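Stusine hand control: your questions, my answers

I'm Lukian Symonenko and I look after Stusine, the control and perception software we run on our multi-fingered hands. People write to me with the same things over and over (no complaints, I like getting the mail!), so I've put my usual replies on one page. I add to it whenever a new one crops up. The last big tidy was in April.

What does Stusine do, in a nutshell?

It sits between whatever decides what the hand should do and the motors that do it. You tell it something like "close these fingers until they touch, then hold gently", and it works out the joint targets, watches the motor currents, keeps an eye on the wrist camera and sends new commands 1000 times a second. The planner is a separate program called Alari. You can use either without the other, though most people who write to me have both.

Do I need Alari to get started?

No. There's a small panel in your browser with a slider for every joint, and you can get a surprisingly long way with that and a free afternoon. I still use it myself when I'm chasing a bug, as it takes all the clever stuff out of the picture.

Why are you so keen on thin, white, floppy things?

Because they're horrible! A mug is easy: it's stiff, it has edges, it stays where you left it. A thin sheet gives the fingers next to nothing to push against, so the motor currents hardly change at contact, and at the same time it gives the camera a big patch of white with no corners to track. Both of the senses I rely on go quiet together. If the software copes with that, it'll cope with most of what's in your kitchen drawer.

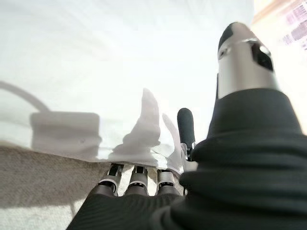
The other trouble is shadows. Fingers throw shadows on a pale surface, and to a simple edge finder a finger-shaped shadow is every bit as good as a finger. Early versions of the tracker would lock on to one and report, very confidently, a fingertip in completely the wrong place. We now compare every fingertip the camera claims to see with where the joint angles say it ought to be, and throw out anything that disagrees by more than the tolerance you've set. The setting is called tip_gate. Start with it tight and loosen it only if you see real fingertips being dropped.

My camera view is washed out. Is that a fault?

Almost certainly not. Auto exposure on these little cameras looks at the whole view, and a dark hand next to something bright confuses it. Switch auto exposure off and fix it by hand. I use 2000 microseconds as a first guess under strong light and go down from there. You'll lose some detail in the dark parts of the hand, but the tracker only cares about the tips and will forgive you.

And if the white still burns out completely? Leave it. Stusine marks blown-out pixels as "unknown" and doesn't treat them as empty space, so the planner won't try to drive a finger through them.

Does a cover on the arm upset the tracking?

It used to. Anything soft and dark with folds in it moves about as the wrist turns, and the old segmenter thought the folds were objects arriving from the side. There's now a learned mask for it. Run the mask wizard with nothing in front of the hand, let the wrist go slowly through its full range, and it'll save a mask for each pose. Do it again if you change the cover or nudge the camera, even a tiny bit. I forget this myself and then spend a morning being cross with the wrong bit of code.

How does it know which finger is which?

Joint angles first, camera second. We never try to name a finger from the picture alone – several of them look much the same from the wrist and they hide behind each other all the time. If a finger is partly covered, its position comes from the encoders until a decent view comes back. In the viewer you'll see its label go from solid to hollow, and hollow only means "I'm going by feel here". 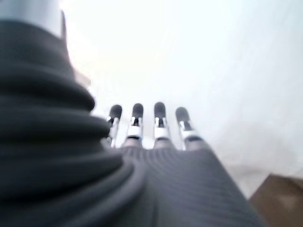
Four fingertips raised in front of a white surface, seen from the wrist

Can I have the fingers move one at a time?

Yes, and I'd encourage it when you're starting out. Put sequence: single in your task file. It's slow and looks a bit like someone practising scales, but the log becomes so much easier to read. Once you trust it, go back to sequence: together.

What happens if the software crashes in the middle of a grip?

The motor boards have their own watchdog. If they hear nothing for 5 milliseconds they hold position at a low current limit. They don't spring open and they don't squeeze. You then have to press "resume" yourself, on purpose, as I'd sooner you had a look at the hand first.

Why does error 481 keep coming up?

Ah, my most popular question. Error 481 means the camera clock and the motor clock have drifted apart, so the picture and the joint angles no longer belong to the same moment. Nine times out of ten somebody has plugged the camera into a hub. Plug it straight into the computer, restart the time sync service and try again. If it still comes back, send me the log and tell me which version you're on, please!

Can I replay a session without the hand attached?

You can. Every run is saved with the camera stream and the joint data side by side, and stusine replay will play them back at any speed. Change the tracker settings while it's going and you'll see straight away what would have been different. The Vasylenko team at the Pivitville lab do nearly all their tuning this way and only go back to the hardware to check the result.

When do new versions come out?

On a Tuesday, when there's something worth sending out. I don't keep to a fixed timetable. Bug fixes go out on the same day of the week as everything else, unless it's to do with the watchdog, in which case you'll get it the moment I've tested it.

I've got a question that isn't here.

Send it over with your task file and, if you can, a short log. I read everything, and if two people ask the same thing it goes on this page.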